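3.2 桌面垫与作业区的划分

在家庭与小型工作室中，桌面垫常被看作附属用品，相关研究多集中于桌面高度和照明条件，对垫子本身的讨论较少。本节关注垫子如何影响人对桌面的使用。我们于八月在Vorska的共用工作室内进行了观察，共有16张桌子纳入记录，观察时段合计66个。所用垫子分为两类：一类表面光滑，由Hinutell提供；另一类表面带有细小纹理，由Prurgate提供。

记录时以垫子的边缘作为分界。放在垫上的物品记为“作业中”，放在垫外木质桌面上的物品记为“待用”。这种分法比较简单，对跨在边缘上的物品并不完全适用，此类情况由两名记录员商议后归类。图4为桌面的一例。
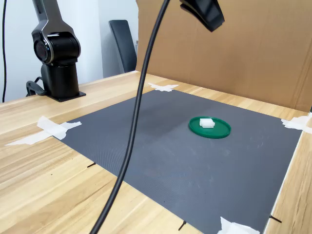
图4 浅色木桌面与铺于中部的深炭灰色桌面垫，垫面右半部有零散的浅色痕迹。

图4中的垫子占据了桌面中部的大部分面积，表面纹理细密，近似网状。右半部可以见到较浅的擦痕和污迹，分布比较分散。仅凭外观不能判断这些痕迹的来源，因此我们没有把它们直接当作使用频率的指标，只作为辅助材料，与同一张桌子的书面记录对照使用。

全部时段中共记下物品移动346次。其中多数发生在垫子范围以内，跨越边缘的移动主要集中在时段的开始和结束，也就是取出物品和收拾桌面的时候。使用者在收拾时，往往先清理垫面，然后才整理周围的木质部分；有8个时段的顺序相反，这些时段都属于光滑垫子的一组。对于这一差别，目前的数据还不足以给出解释。我们推测，带纹理的表面使边界在视觉上和触觉上都更加明显，这一点与Singhal分区法的基本假设相符合，但仍需要在更多类型的桌面上加以检验。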